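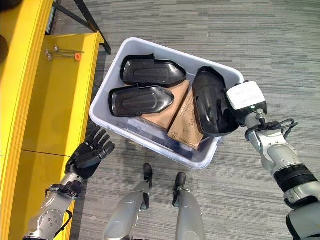 Sorting the returns bins at Nendthorpe

Packaging rarely gets its own line in a stores budget. At the Nendthorpe site of Predine, a footwear components wholesaler, it has had one for two years, and the stores coordinator who asked for it agreed to talk through how the money is spent. She preferred to be quoted by role.

The subject is narrow: moulded trays, the cartons they travel in, and the bins used to hold both until a decision is made. Last year the site handled 2,936 trays. Of those, 341 were written off, mostly for cracked rims.

"The rim does all the work," she says. "The panel in the middle can be scuffed to bits and the tray will still hold its shape. Once the rim goes, it flexes, and then it won't nest with the others."

Trays come back by carton and are tipped or lifted into a plastic bin on the floor. She favours a bin with rounded corners and a thick lip, on the grounds that square internal corners collect grit and grit marks a glossy surface. The colour is of no interest to her. Two supplier ranges, Jastimov and Uzor, were trialled for the moulded trays. Both were kept, as they stack separately and the staff can tell them apart by feel.

Cardboard is the awkward part. Flat pieces go into the same bin as the trays, under or between them, and are meant to come out again at the end of the sort.

"A sheet of card underneath is fine. It stops the bottom tray sliding. What I don't want is card standing up between trays, where someone pulls on a tray and the card comes with it."

The working rule is one tray at a time, taken by the edge and lifted clear of the lip before it is turned. Hollow side up is the resting position. Staff who have come from general warehousing tend to grab two together, and she spends a fair part of each induction correcting it.

On whether cartons should share a bin with trays, her view has changed. The original procedure kept them apart, which meant a second bin and a second trip. Whole cartons are now allowed in, provided they stand against the walls and leave the middle free.

"You lose volume, obviously. A carton on a lean takes up far more room than its label says. But the walk was costing us about 10 minutes a bin, and I could measure that."

Old markings on reused cartons are a continuing irritation. Courier print is ignored. Handwritten numerals are not, as the previous user's carton number can be mistaken for a quantity. The procedure calls for a single stroke through any numeral before the carton is reissued - a step she admits is missed more often than it is done.
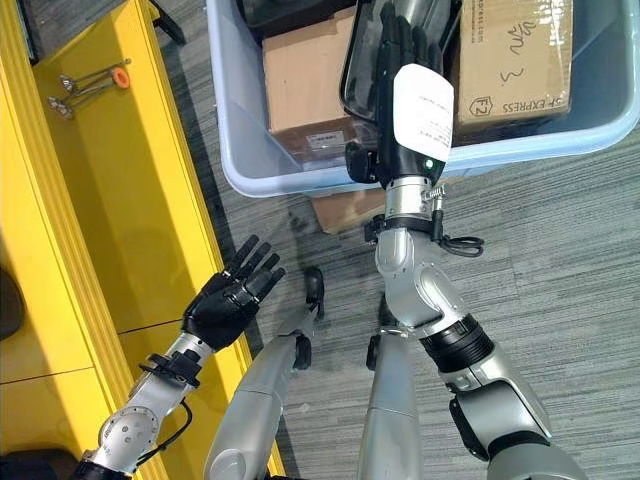 Floor and bench

The sorting area is carpeted, an inheritance from the room's earlier use as an office. She asked for vinyl and was refused on cost. In practice the carpet tiles have been acceptable: a dropped tray survives, and a damaged tile can be lifted and swapped.

A flattened piece of cardboard under the bin makes it easier to drag, she says, and also shows when the bin has been shifted off its usual spot. Hand tools stay up on the yellow cabinet beside the bins and are never put down inside them.

"Metal in with the trays is how you get scratches. It's a dull rule and I repeat it every week."

The next change is to the write-off test. Rims are currently judged by eye and thumb, and she would like a simple gauge, probably cut in-house, to be in use by the end of April.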